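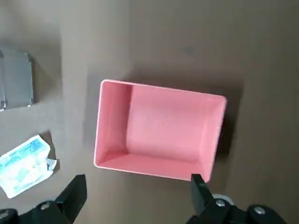

*Darniveo, January*

# The Empty Bin: Notes for the Talk

Savvas Andreadis. 18 minutes, then questions. Water on the left side of the lectern this time.

**Opening (2 min)**

Leave the pink bin up while people sit down. Say nothing until the coats are off.

Then: "I'd like you to look at a bin with nothing in it. Enjoy it. Most of you haven't seen one at home for years."

Wait for the laugh. If there isn't one, carry on as though I hadn't planned for it.

Ask for hands: who bought a container in the past month? Who knew what was going in it when they paid? Hands go down fast here. In Vetov one woman kept hers up and had to be congratulated for quite a while.

**The price of an empty bin (4 min)**

Tell the Zova story. Moved into the apartment on Zova Street with 15 bins, all bought ahead of time, all the same size, and discovered that I own almost nothing of that size. The blender didn't fit. The envelopes fit lying down, so I never saw them again. Six of the bins ended up holding other bins.

My wife called it the warehouse. She still does, and we've moved since.

- Point to land: a bin bought early starts making decisions for you.
- Don't get into the lids. Lids are a separate talk and a sadder one.

**What a small open bin is good at (5 min)**

Back to the picture. Point at the open top. No lid, so you can drop a thing in with one hand while holding the phone with the other. It's a low bar, but it's the one most of us clear on a weeknight.

Plain inside, too. No dividers. I used to love dividers. Dividers are for people whose belongings have agreed to stop changing shape.

And it's pink, against a brown tabletop. You could find it half asleep. I had a brown basket on a brown shelf for most of a year and kept my passport in it, safe from everyone.

(If someone asks about labels: fine for flour, optimistic for anything else. Mine said CABLES. It held cables, a candle and a very old lime.)

**The Chareonsuk drawer (4 min)**

Slow down for this part, I always rush it.

My neighbors the Chareonsuks let me help with their kitchen drawer. We tipped it out on the table and counted, which I don't recommend to anyone who wants to keep their neighbors. 667 pieces, if you count rubber bands, and Mr. Chareonsuk did.

We kept one bin's worth. When it's full, something comes out before the next thing goes in. They've argued over that bin ever since, mostly about a melon baller, but the drawer closes.

**Homework (2 min)**

1. Pick one surface. Not the garage.
2. Put one empty bin on it and leave it empty overnight.
3. In the morning, see who has put what in it. Don't accuse anybody.
4. Whatever turned up is what the bin is for.

**Close (1 min)**

Thank the library. Mention the sign-up sheet by the door.

Someone will ask where to buy the pink one. Tell them to check under the sink first, there's probably a bin there already, full of bags.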